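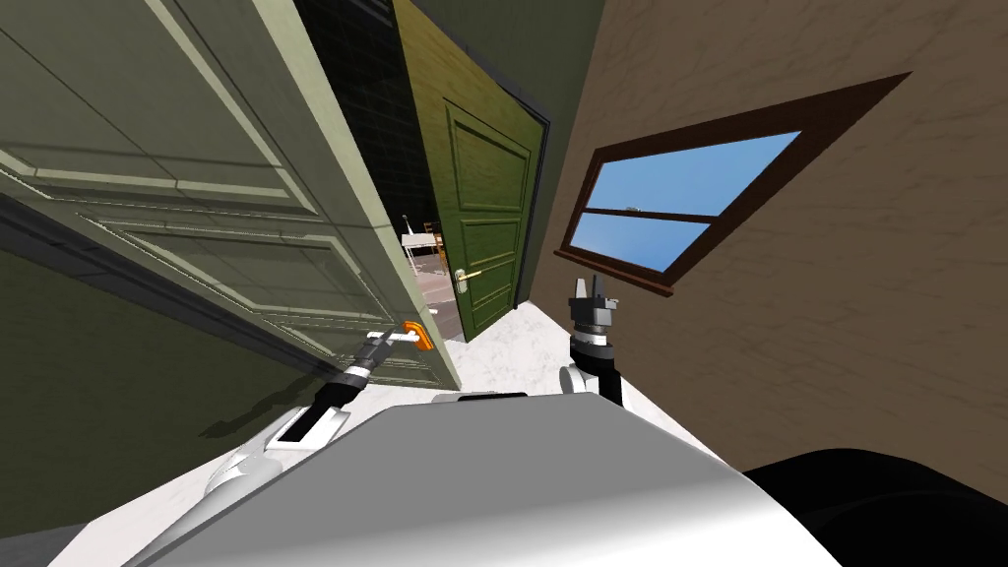

Branberg Household Rollouts
Data card and loader notes

Maintainer: Fergal Corrigan
Last revised: 27 September 2023

Summary
Branberg is a set of simulated rollouts for a two-armed mobile manipulator in furnished houses. It was built to test the Rindero task planner against the Plestel whole-body controller. The release holds 1,868 episodes, of which 1,483 are marked complete by the goal checker. The remainder are kept for failure analysis and should not be used for behaviour cloning without filtering.

Task families
There are 4 families: door opening, pick from floor, place on surface, and carry between rooms. Door episodes use hinged doors with lever handles. Colours and finishes of doors, walls and floors are drawn per house, so do not key a detector on them.
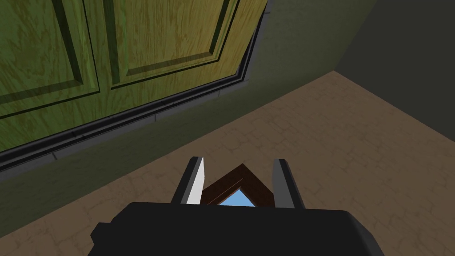
Wrist view, framed object held between the fingers near the cabinet base.

Contents of an episode
– RGB from the head and wrist cameras, time-stamped to the simulator clock
– joint positions, velocities and commanded torques
– gripper opening, left and right
– planner output as a list of subgoals
– result flag and, for incomplete episodes, a stop code

Loading
pip install branberg-tools
branberg fetch --split train
branberg replay --episode 4

Replay needs the same physics step as the recording. The loader reads it from the header and stops with an error if the local config differs.

Known issues
Thin objects held edge-on are often mislabelled in the segmentation masks. The Pavlović grasp scorer also rates these grasps too low, and its scores are stored unmodified.
Head camera roll can be large while an arm is extended. Poses are correct – images are not levelled.
Contact forces at the door handle are noisy in the first few steps after grasping. We filter them on load; pass --raw to turn this off.

Planned
Centimetre-level depth for the wrist cameras is due in December. Episode numbering will not change.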